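Notebook, December, 4:40 pm

Kusuma dye batch, second try. I'm writing this up before I forget which jar was which, because last time I trusted my memory and ended up with two skeins that could have been anything!

Started with the Jandau wool again (the undyed stuff, not the superwash). Scoured it with a drop of dish soap, 17 minutes at a low simmer, then let it cool in the pot. Chin-lung says I'm too gentle with the scour and that's why the first batch came out patchy. Could be. I think it was me crowding the pot, but I did go a bit longer this time to keep the peace.

Mordant was alum, same percentage as the card on the shelf. Madder went in after lunch, 537 grams, chopped and soaked overnight in the blue bucket. The smell is still sort of like wet hay and carrots, and I've decided I like it. Kept the heat well down the whole way, since the last pot got away from me and went brown (a nice brown, but I'd promised Elibariki brick red for the Hovness cushions and he's been very patient).

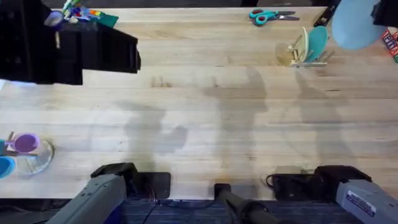
Anyway, the color. Out of the pot it looked way too orange and I had a small panic. Rinsed one skein, hung it by the window, and it settled down into something much closer to the swatch. The other skeins are staying in the bath till morning. I want to see if the extra hours do anything or if I'm just making the yarn tired.

Water question again: the tap here is hard, and the old Jurnel notes say hard water is good for madder reds, with a pinch of chalk if yours is soft. So no chalk for me. Elibariki wants to try one small pot with rainwater to compare, which I'm all for as long as he carries the rainwater up the stairs.

Yardage check for the cushions: we need 2113 yards and I have 2396 wound and weighed, so there's enough slack for a sample or one bad skein. Not two bad skeins.

To do: label the jars (really), order more alum, ask Chin-lung where the good thermometer went. Don't dump the leftover bath! It should still give a decent peach, and I've got some odd ends to throw in.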